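Removing tea stains and water rings
By Nabila Entili
Reading time: 3 minutes

Tea and coffee leave tannins on glazed surfaces. The brown film is thin and bonds weakly to an intact glaze, so abrasive powders are seldom needed. They scratch the glaze, and the scratches hold the next stain.

For one mug, put in a teaspoon of baking soda and enough water to make a paste. Rub with a damp cloth, working from the base up to the rim. Leave the paste on old stains for 8 minutes before rinsing. Check the inside corner where the handle joins the body — residue dries there as a white crust.

Do not mix vinegar with the baking soda. The two neutralize each other and the foam does very little cleaning. Vinegar on its own is the correct choice for hard-water scale, which feels rough under a fingernail. Tannin film feels smooth. 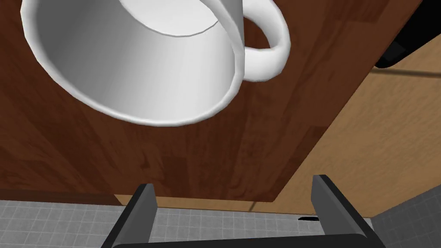 A glossy white mug on dark wood.

Rings on wood are a separate problem. A white ring is moisture held in the finish. A black ring has gone through the finish into the wood and usually requires sanding. For a white ring:

Wipe the area and let it dry overnight.
Lay a plain cotton cloth over the mark.
Pass a warm iron over the cloth, no steam, for 3 seconds at a time. Lift and check after each pass.
Stop when the ring fades, then apply a thin coat of paste wax.

Test an inconspicuous spot first. Shellac softens at low heat and should not be ironed at all. On shellac, try a little paste wax on a soft cloth, rubbed with the grain.

Ventilation matters with wax and with any solvent polish. Open a window before starting and keep it open until the smell is gone. Natural light from one side also shows up a faint ring better than a ceiling fixture does — crouch until the light skims the surface. 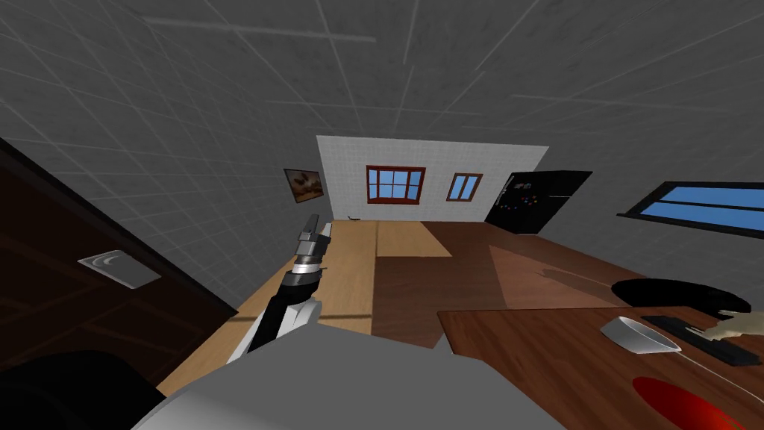 Windows on two walls of a room with a tiled ceiling.

Store baking soda in a closed jar, away from the stove. A box left open in the refrigerator picks up odors and should be kept for drains.

This site uses cookies. By continuing to browse you accept our cookie policy.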